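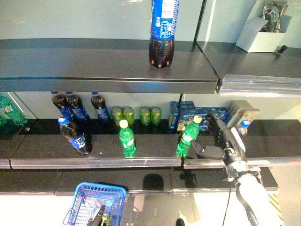

A robot hand takes hold of a green bottle on a shop shelf.

How does a shop plan for a robot?

A robot that can do the shopping has to be paid for, and the robot is only one part of the bill. Before anyone orders one, they need to work out everything that goes with it. This work is called budgeting. It means writing down what you need, what each thing costs and how much money you have.

Raquel Esteves plans equipment for a small chain of food shops in Skenderham. She starts with a question: what is the job? Her answer was "pick drinks and snacks off a shelf and put them in a basket". That tells her a lot. A robot for this job needs two arms, one to hold the basket and one to reach for the shopping. It needs hands that can close on round things like bottles without squashing them.
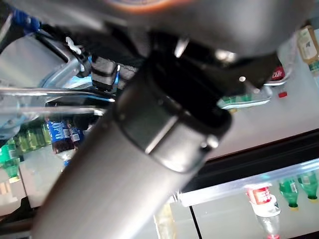

Next comes the list of parts. Arms and hands are often priced separately, so you have to check what is in the box. Cameras go on the list too, and so do cables and spare fingers. Fingers rub against things all day and they wear out. Raquel's list had 52 lines on it by the time she had finished. One of the cheapest lines was for price-tag rails.

Some costs come back every year. A robot needs electricity, checks and repairs. The firm Raquel spoke to, Flendari, asks 3,940 pounds a year for looking after one robot. If you forget a cost like that, you can afford to buy the robot but you can't afford to keep it.

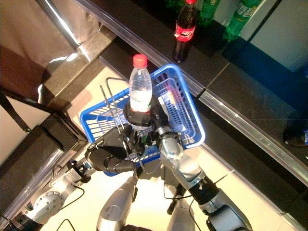 Then there is practice. People who work with the robot need time to learn how to stop it safely and where to stand. The robot needs practice too. A can, a box and a soft plastic bottle all have to be held in different ways. Raquel put 169 hours of practice in her plan, and she set money aside for shopping to practise with.

Space matters as well. Arms need room to swing, and the floor should be flat. Measure first, then order.
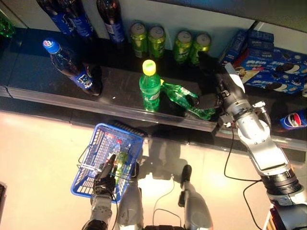 Last of all, Raquel compares. Could the shop rent a robot for a few months before buying one? Would one robot do, or two? She wrote the choices side by side and chose to rent until September.

Words to know
Budget: a plan for how money will be spent.
Gripper: the part of a robot that holds things.
Rent: to pay to use something that belongs to someone else.

Try it yourself
Choose a job at home, such as putting away the tins. List 4 things a robot would need to do it. Which ones would you pay for once, and which would you pay for again and again?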